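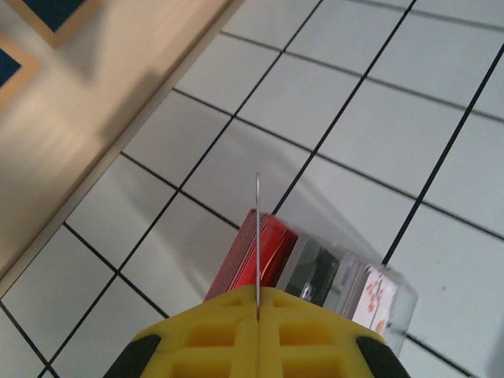
Hurkthorpe Small Things is a list of the loose items that collect on the floors of one house: cards, caps, lids, clips, game pieces and the little boxes they come in. Each item gets one row with a name, a color, a material where we could tell, and the room it was picked up in. Boxes are the hardest group to name. The red one on the white tile has thin dark red and maroon edges along the top, like the side of a card deck, and a glossy scarlet side with a faint gold line, so it is entered as `card box or deck, red` and left at that.

## What's in the list

- 200 items in total
- 100 from tiled floors (kitchen, hall, bathroom)
- 77 from rugs and carpet
- 43 with a second name, where two people called the same thing something different

The items from the stairs and the porch make up the rest. They have floor type `other`.

## Files

- `items.csv` - one row per item
- `rooms.csv` - room names and floor type
- `names_alt.csv` - the second names
- `photos/` - pictures, sorted by room

## Columns in items.csv

| Column | Meaning |
|---|---|
| `id` | number, never reused |
| `name` | short everyday name |
| `color` | main color first, then any other |
| `material` | blank if unsure |
| `room` | must match a row in `rooms.csv` |
| `home` | where the item gets put away |
| `note` | free text |

`home` was added in July. Rows older than that were filled in afterward by Musa Akpan from the shelf labels, and a few still say `ask`.

## Naming rules

Use the word you would say out loud to someone across the room. "Lid" is fine. "Closure" is not. If a thing could be two things, write both with `or` between them, the more likely one first. Don't guess the material from the shine - coated card and plastic look the same in a lot of the pictures.

A box with its contents inside is one item. An empty box is also one item, with `empty` in the note. If you can't tell from the picture, leave the note blank.

Colors come from the short list in `rooms.csv` (bottom of the file, which is a bad place for it). Maroon and dark red are both entered as `dark red`. Gold trim goes second.

## Known problems

- IDs 43 to 49 were skipped by mistake. Leave the gap.
- Groretti tiles and Wividska tokens are both under `game piece`. They should be split.
- The "Bashir drawer" in `home` is the top drawer in the hall. The old label is still on it.
- Some rows say `grey` and some say `gray`. Use `gray`.

## Changes

Send corrections to Musa with the item ID and the column. He merges them on Tuesday.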